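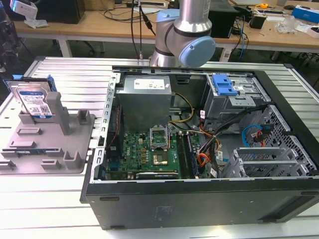 Iron your napkins or don't, but stop buying paper ones

20 Jul 2018

Quick one today, I've got people coming at seven and the potatoes aren't on.

Paper napkins. I've had enough. Went to a very nice lunch in Clonddale in June, lovely food, proper glasses, a tablecloth somebody had clearly pressed that morning, and next to each plate a folded square of printed paper with lemons on it. It was in bits before the starter was cleared. I had lemon-coloured fluff on a black skirt all afternoon.

Why do we do this? We'll spend an hour on the flowers. We'll fret about the candles. Then the one thing on the table that people hold in their hands and put to their mouths, that's the thing we get from the supermarket on the way home.

I know the arguments. Washing, mostly. Vinh Âu, who I've shared a kitchen with on and off for years and who is wrong about very little, says cloth is just showing off with extra laundry. But a napkin is tiny. Eight of them go in with the towels and you wouldn't notice. I wash at 40 unless there's been curry, and I peg them out in pairs to save pegs.

Then ironing. Right. Don't. Pull them flat while they're damp, smooth them with your hand, fold, stack, put something heavy on top. I use the big cookery book I never cook from. They come out fine. Not hotel fine, but who wants a hotel at home? A soft, slightly rumpled linen napkin looks better to me than a starched one anyway. Starched ones slide off your lap. Always have.

Money next, as someone always writes in. I bought a set of plain linen ones from Nazari, no pattern, undyed, and they have done 26 dinners that I know of becuase I keep a dinner book (who came, what we ate, so nobody gets the same chicken twice). One has a beetroot mark. The rest look better than when they came out of the packet. A friend in Stustville paid 67 for a set and I did wince at that, but she'll be leaving them to her daughter. You don't have to spend anything like it. Cut up an old sheet. A good cotton one that's worn thin in the middle still has plenty of sound cloth down the sides. Hem it, or get someone to hem it. Fifty centimetres square if the cloth allows, forty is mean.

And they do not have to match! I feel strongly about this. The matching set is what scares people off — you lose one, you've got five, and five is useless, so back in the drawer they go for ever. Mix them. Two blue, three white, your gran's with somebody else's initials on. Keep roughly the same size and it looks meant.

What I won't have is the polyester sort. Wakero do one, and I'm sure it's hard wearing, but it doesn't soak up anything. You dab at the gravy and the gravy moves along a bit. I'd take the lemons over that, and you know how I feel about the lemons.

Rings are another row. I like a ring in the week, when it's just family and everyone hangs on to their own napkin for a few days. That's what they were for. With guests I think a ring is fuss, plus they roll off and the dog gets them. Fold in half, half again, left of the fork, finished. No swans please.

Children — give them cloth too. They wipe their hands on their trousers otherwise, and a trouser is a much bigger thing to wash than a napkin.

I'll do table runners next time, there's a lot to say and most of it is rude. Potatoes.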